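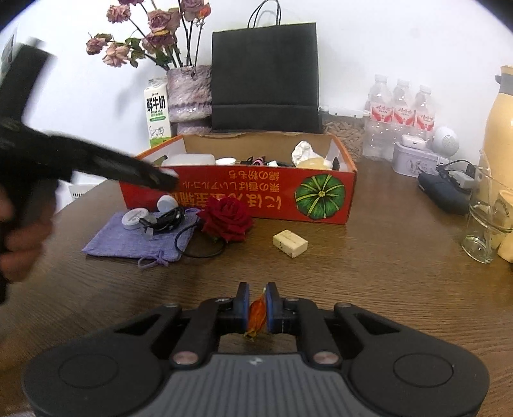
How long will a kabocha squash keep in a spare room over the winter?

Plan on two months if it was cured and has its stem, and longer if the room stays cool and dry with some air moving through it.

Garden Talk > Vegetables > Harvest and Storage > Kabocha in the spare room
Filed under: winter squash, storage, kitchen garden
448 shares

**ionas_back_forty**
Hello everyone, and thank you for having me. I've been reading along for ages and finally have something to ask. My neighbor Floarea Ene gave me a whole wagonload of kabochas from her garden (she got carried away with the seed packets, bless her, and her husband won't touch squash in any form). They're beautiful, but there are only so many evenings a family can sit down to squash soup before the complaints start. We don't have a basement. What we do have is a spare bedroom on the north side with the heat vent shut, and I've got them on newspaper under the window. Will they hold until the holidays? I'd love to bring a few to my sister's in December. We're up at 3000 feet, so it gets properly cold here at night.
Iona Aitken

**Haldane_Hill**
Welcome, Iona! A spare bedroom is a fine place for squash, and I've kept mine in one for years — my wife calls it the guest room and I call it the squash room, and in all that time we've had more squash than guests. Get them up off the floor if you can. Newspaper holds damp against the bottoms. I use an old wire shelf from a closet and turn them whenever I think of it. Don't let them touch each other, and move them away from that window, which will be the coldest spot in the room on a bad night.
Fergus

**gregor_r**
Agree with Fergus on the window, but I wouldn't bother turning them. Every time you handle one you risk a scrape, and a scrape is where the rot gets in. Set them down gently and leave them be. The real question is whether your neighbor cured them. Did they sit somewhere warm for a while after picking?

**ionas_back_forty**
Floarea says they were on her porch in the sun for "a good while," and knowing Floarea that could mean anything from a long lunch to a month. The stems are dry and corky, though, and my thumbnail doesn't mark the skin at all. One has no stem. I'll eat that one first, I suppose?

**gregor_r**
Corky stems and a hard skin are what you want to see. And yes, eat the stemless one this week.

**Haldane_Hill**
I'm going to stick up for turning, Gregor. If you don't pick a squash up, you don't find out what's going on underneath it. I left a big one alone one year out of pure laziness, and by the time I noticed the smell it had gone through the shelf paper and ruined the one below. Handle it like an egg and you won't scrape anything.

**gregor_r**
You can look underneath with a flashlight! But fair enough, that does sound like a bad afternoon.

**cmowat_kitchen**
Coming at this from the cooking side. Kabochas are often better after they've sat a few weeks. Fresh off the vine they can be dry and a bit chalky, and then the starch turns and they get that lovely sweetness, almost like chestnuts. So I'd tell you to slow down on the soup, Iona, and save the best ones for your sister. For something different, cut one in wedges with the skin left on, toss with oil and salt, and roast at 400 until the edges go dark and sticky. My kids eat them with their fingers. The leftovers are good cold the next day, if you hide them at the back of the fridge.
Catherine Mowat

**Haldane_Hill**
Catherine, how do you cut the things? I have nearly lost a thumb more than once.

**cmowat_kitchen**
Put the whole squash in the oven for a little while first, just until the skin gives, then let it cool enough to hold. Poke a few holes in it before it goes in. A heavy knife, a damp towel under the board, and go in beside the stem and never through it.

**gregor_r**
I use a rubber mallet on the back of the knife. Works every time, although the dog leaves the room.

**ionas_back_forty**
You are all so kind. I did the wedges tonight with the stemless one, and even my youngest asked for more, so the soup pot is getting a rest. The others are up on a shelf against the inside wall with space between them. I've decided to turn half and leave half alone, so Fergus and Gregor can both be pleased with me. Floarea wants to know if she should save seed from hers. She had butternuts and zucchini in the same bed, if that matters.

**Haldane_Hill**
Butternut and zucchini are each a different species from kabocha, so those shouldn't trouble her. It's other kabochas, buttercups and Hubbards she'd need to worry about, and that includes whatever the folks over the fence were growing. Ask her what was next door and report back.

12 replies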